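4 min read

I spent most of the winter reading the water bills of a town I don't live in. This is a thread about how a small place loses track of its own water. It's long and there is a fair amount of plumbing in it.

The town is Borkedum. It has 3,679 metered connections on paper. The utility sends out 2,822 bills each quarter. I wanted to know where the other ones went, so I asked for the connection list and they mailed it to me, printed, double-sided.

Part of the gap is dull. Summer cabins get billed once a year. A few apartment buildings have one meter per unit on the list but pay through a single account. Take those out and you still have 702 connections with no bill attached to them at all. 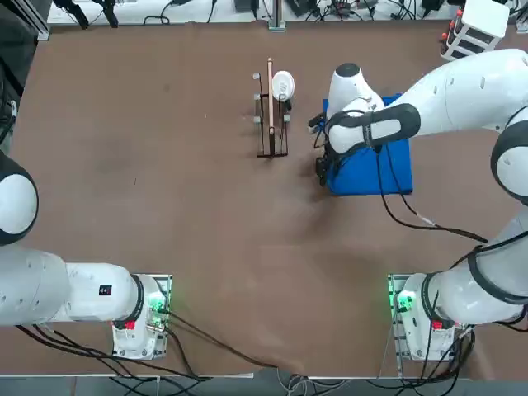 Borkedum, February

I drove up to see the paper files. They're kept in the old pump house on the Birkungate side, upstairs, in drawers sorted by street. When a street gets renamed, the cards stay under the old name. Half of Birkungate is still filed under what it was called before the bridge went in.

A card has the address, the pipe size, the date the line was opened and a box for the date it was closed. The closed box is the one that matters. On most of the cards I pulled, it was blank.

Blank can mean the line is open. It can also mean the house burned down decades ago and the crew capped the pipe and went home. You can't tell from the card. You have to go look at the street.

So I walked it. For every address on my list I checked for a building, a curb valve and a meter lid. It was slow because of the snow. I borrowed a broom from the motel.

Most of what I found was nothing. Vacant lots, a parking lot, a row of garages where there used to be houses. Those lines should have been closed on paper and weren't. No water is being used there, as far as the utility knows.

"As far as the utility knows" is the weak spot. A capped line can still leak behind the cap, and there's no meter on it to tell you. 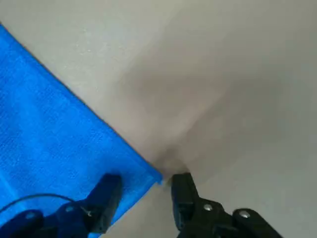

The utility measures loss the usual way. They take what leaves the plant, subtract what the meters record, and call the difference unbilled water. That lumps together leaks, hydrant flushing, old meters that run slow and anyone hooked up who shouldn't be. One number, four or five different problems.

Slow meters are worth a post of their own. A mechanical meter wears down, and a worn one usually reads low. The customer has no reason to complain about a low bill. Some of the meters in the Brudari neighborhood are older than the people reading them.

Brudari also has the oldest mains. They're cast iron, and the joints were packed by hand. Cast iron can last a very long time if the ground stays still. The ground in Brudari is clay and it doesn't stay still.

I got the repair log too. Over the period I looked at, there were 57 main breaks in Brudari. The log gives the street, the hour and the size of the clamp. It doesn't say why the pipe broke. There's a column for cause, and it mostly says "age."

I don't blame the crew for that. If you're in a trench at 3 a.m. with water up to your shins, you write "age" and get the clamp on.

The billing software is called Picard. It came in when the paper cards were retired, and whoever did the conversion had to decide what to do with blank boxes. They brought them in as active. That's why the connection count jumped that year while the town was getting smaller.

I posted the first half of this last night and several people who know the system wrote back. I'm adding the most useful one with permission.
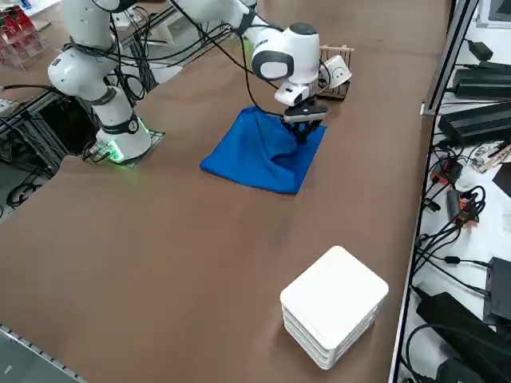
Maintenance side here, retired now. You're right about the blank boxes but you missed the transfers. When a lot got split, we opened a new card for the second house and left the first one alone. When two lots got joined, same thing, we left both. So some of your missing bills are one house with two cards. Check the corner lots first.

I went back to my list and checked the corner lots. There are more doubles than I expected, and they were sitting right next to each other in the drawer. I'm taking them out of the total and will post the new number when I've gone through every street.

I've also asked for the valve maps. The office says they have them for everything except the blocks south of the tracks. If you have an old survey of those blocks, even a bad copy, my messages are open.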